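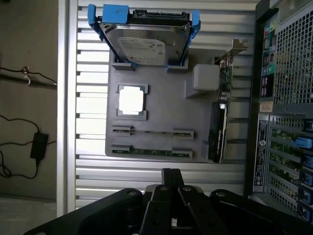
Page last changed: February, 16:02

Tunda shows its robot how to service an old desktop computer

Nundgate - The company Tunda has begun a new teaching project named Kundell. In this project a robot arm learns to take apart and fit the components of a desktop computer, such as the hard disk, the memory and the expansion cards. An operator guides the arm by remote control, and every movement is recorded. The team has already collected 892 recordings.

"A card must go into its slot straight, and the operator has to feel this through the controls," said Dalibor Zeman, who leads the project.
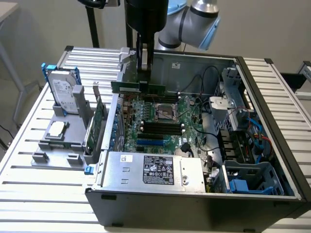
Each operator practises for over four hours before the recordings are kept. The parts wait in a grey fixture beside the computer, so that the arm finds them always in the same place. Kvido Čierny of the recycling firm Vlček, partner of the project, said his company would like to try the method at its own repair centre.

Media enquiries: Tunda press office, Nundgate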